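Clilau Pegboard: a two-handed assembly set
README, last changed February 15, 2020
Kept up by Ga-eun Gil

Hello, and thanks for downloading this! Clilau grew out of a long-running argument in our shop over whether a machine could take over the small, fiddly jobs that people do without thinking: putting a pin back in its hole, setting a gear on its post, sliding a bar into a slot that is only just wide enough. My own view is "some of them, on a good day, if you're patient," and I'd like you to be able to look through the recordings and make up your own mind.

What's inside

There are 3357 recordings in the full set. We checked them by hand and 3053 are in the main folder (the rest are in "extras", mostly because the notes that go with them are incomplete). Each one is a two-armed robot working at a white task board with blue parts. A further 200 short clips are there for people who just want to try out their loading code before committing to the big download. 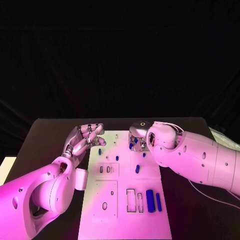 Both hands at the upper part of the board under pink light.

Lighting

Please don't filter out the pink recordings on your first pass! Colored light is part of the set, and a model that has only ever met plain white light tends to fall apart on them. The "light" column in the index gives the setting for each recording, so you can train on one and test on another, and I'd love to hear how that goes.

The parts

Pegs, cylinders, a gear, a block and a bar. The little pegs are much harder than they look. The block is friendlier (there's simply more of it to hold on to), though getting it lined up with its slot is another story. If you are planning a first experiment, start with the block and work your way down.

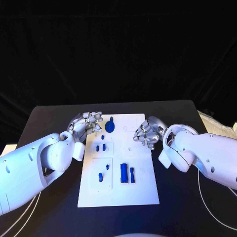
White light, with the gear-shaped part at the upper left of the board.

So, can it do chores yet?

Not the ones at my house. The scripted baseline from Garrido got through 50 full boards before we stopped it, slowly, and a board is a very tidy place next to a kitchen drawer.

Known problems

Folder names still say "Brumico" in places, which was the old name. Timestamps from the Jernbridge logger can drift on the longer recordings. I hope to have both sorted out by April.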